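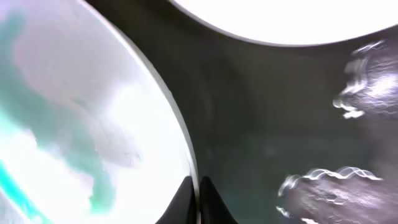

Wekholm Dish Washing, data card

Overview

This set holds 272 recordings of a two-finger gripper working on dirty plates at a wooden table. We put it together to help answer a question we hear a lot: can a machine wash up yet? Our short answer is "partly, and slowly." The recordings are meant for people who want to check that for themselves.

What is in a recording

Each one has wrist camera video, joint positions, gripper opening and a short text label for the task. The tableware is plain white plates. The tools are trays, a sponge and water.
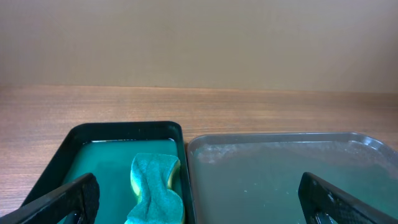 Water gets cloudy over a long run, and we left that in. A policy trained only on clear water tends to do badly later in the day – Roel Postma has notes on this in the Purnetix folder. Sponge position is not reset between attempts either, so expect it to turn up at odd angles.

Labels

There are 4 task labels: pick up sponge, wipe plate, move plate, put sponge back. Wiping is the hard one. A plate counts as clean only if a person looking at it afterward finds no color left on it. Hòa Vi and Bram Brouwer did the checking.

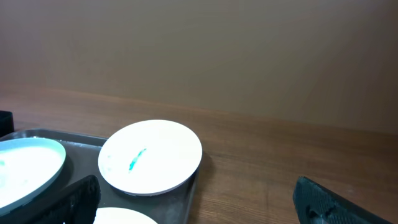

Household Chores Group, Prikis

Known problems

Glare on white plates hides faint marks, and close-up views are often blurred. Gripper force was not recorded. In 7 recordings the label is missing and the field reads "none."

Lifting a flat plate off a table is still unreliable. Our baseline often pushes the plate along before it gets a finger under the rim.

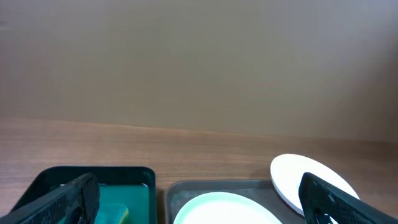

Starting positions vary by hand placement, with no fixed grid. If you need matched starts, filter on the layout field, but the groups are small.

Use and contact

Free for research. Please don't quote our baseline as proof that a product is ready for kitchens. Questions go to Parvaneh Amini. The next version is planned for September.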